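Section 4: Setting up a sock drawer with the Corklow divider tray

Okay, so this is the part of the guide I get the most mail about, and I'm happy about that, because I love this tray! I've had mine since May and I've already talked Indira Varma into getting one (she went for the Illex, the deeper one, see Section 6).

Before you start, measure the inside of your drawer. The inside, please, not the front panel. Mine is 436 mm wide, and the tray drops in with a bit of room left over for belts.

1. Empty the whole drawer onto the bed. Yes, all of it.

2. Pair everything up and put the singles in a bag. Give the bag a month, then let it go.

3. Wipe out the drawer and let it dry with the front pulled all the way open.

4. Set the tray on a table and fill it there. You get good light and you won't be bending over a drawer for half an hour.

5. Fold each pair in half, toe to cuff, then roll from the toe end. Keep the roll snug but don't yank on the ribbing, or the cuffs go baggy.

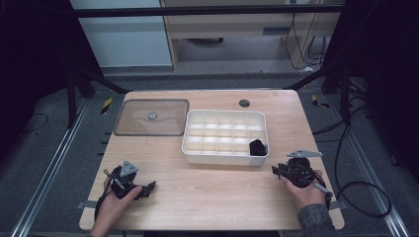
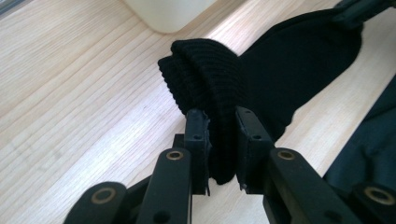

6. Start with dark socks in the front row and work back to the light ones. I wear black most mornings, so that's what I want my hand to land on at 6 a.m. with the lamp off. If you're a bright stripes person, flip it around!

7. Carry the filled tray to the drawer with both hands underneath and lower the back edge first.

Note: Thick hiking socks want a cell to themselves. Sudheer Ramasamy wrote to say he squeezes two pairs in, and good for him, but mine popped right back out and jammed the drawer.

Caution: Don't put the tray in the dishwasher. Lukewarm water and a drop of dish soap will do it. Keep it off radiators too.

Caution: If the drawer sticks when you close it, stop pushing. Pull it out again and press down any roll that sits too high.

If you have the Clasto liner, it goes under the tray, soft side up. Trim it with kitchen scissors, a little at a time.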